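The last ferry to Fistia left at dusk, and my sister and I missed it by the length of the pier. The next one was in the morning. We had 20 crowns between us and our mother's clock in a box.

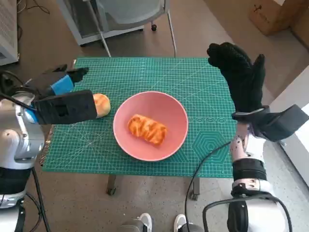 The man at the ticket window said we could sleep in the waiting room if we kept the door shut. My sister set the clock on the bench and wound it. It had not run since the house in Jurer was sold, and it did not run now. 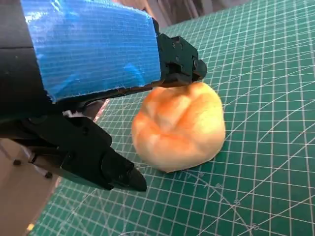 She wanted to sell it on the other side. I said no, and then I said maybe. We talked about the old kitchen — the green cutting mat on the table, a small round roll left on it for whoever came home late. It was usually me. She said she had always known that. Then she lay down with her coat over her knees, and I sat up with the clock until the boat came.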